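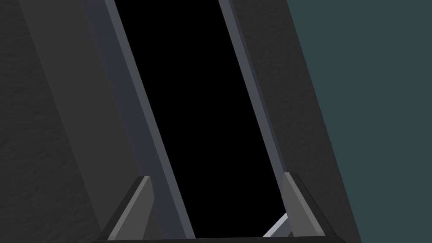

**Workshop notes / Finishes and glues – January, mid-morning**

Back at the bench after the break, and the first job was to see how the hide glue had come through the cold spell. The jar from Lau had gone stiff as a boot on the shelf by the window, so I cut it into small lumps and put it to soak overnight in the blue bowl. By this morning it had swelled nicely and smelled no worse than usual (I know some of you disagree with me on what counts as usual!). I warmed it slowly in the double pot and kept the lid on, and it ran off the brush in a good long thread.

I glued up two test joints in offcuts of beech, one with the glue as it comes and one with a pinch of salt to slow it down. The salted one gave me far more time to fuss with the clamps, and I do like to fuss. The plain one had grabbed before I'd got the second clamp on, though in fairness the room was chilly and I should have warmed the wood first. Both are under the long bench with a label on – please leave them there until I've had a chance to break them.

Then on to the varnish for the Saltirholm chairs. I had been leaning towards the Orlow oil varnish, which brushes out beautifully and gives that lovely soft amber, but it is slow, and with the heating the way it is I worry about dust settling in it. The Bivum one dries faster and looks a touch colder to my eye. I've put a coat of each on the back of a spare seat rail, side by side, and will look again in proper daylight.

Weighed the shellac flakes while I was at it: 979 grams left in the big tin. Plenty for the chairs, but not for the chairs and the sewing table both, so I've added it to the order sheet. The order stands at 1,462 with carriage, and I'd still like to squeeze in a new glue brush, as the old one is shedding and I spent a good while picking bristles out of a mortise.

After lunch I mean to strain the old linseed through a stocking and see whether it's worth keeping. Rags are hung out flat on the line in the yard, not bunched up in the bin, please.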